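Back from Prandov, unpacked nothing

September 9, 2026

Ok quick one before work. Two weeks at the rental in Prandov and I have Opinions about ketchup and about trains, mostly trains.

The 743 to Pukach. Supposed to take 64 minutes. Took us most of a morning, we sat outside Zivier with the doors shut and no announcement, kid behind me singing the same four words. Then everybody off, everybody onto a bus, bus driver didn't know the way to Lamptey either. Somebody's grandmother gave directions from the back. She was right every time.

Missed the market obviously. Stalls were folding up when we got there. Bought what was left, which was onions and a jar of something.

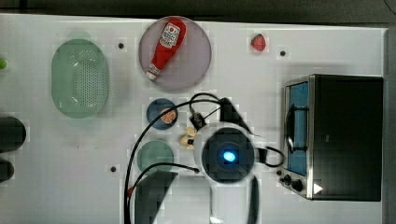
Ketchup on the pink plate, colander standing by.

Anyway. Lesson for next time, do NOT book the connection with 13 minutes in between. It looks fine on the website. It is not fine. The platforms at Zivier are on oposite sides of a road and there's a crossing with a light that takes forever. Take the later one, get a coffee, the kiosk by the ticket machines does a decent one and the rolls with seeds.

Also the paper ticket thing. Keep it. They check on the train and then AGAIN at the exit in Pukach and I'd already used mine to wrap gum. Fine was about 2 coffees so whatever, but still, embarassing.

Lamptey itself, lovely. River path, ducks, a hill that's steeper than the map says. Would go back just for the hill. Wear real shoes.
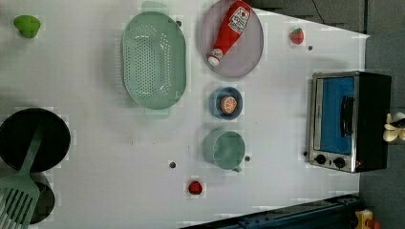 Marisela wrote in the comments last time that we should skip the train altogether and take the early bus from Prandov, since it goes straight through to Lamptey and you get a seat. Noted! How early is early though. If it's before six I'm staying with the train.

More on the hill later, have to run. Laundry first.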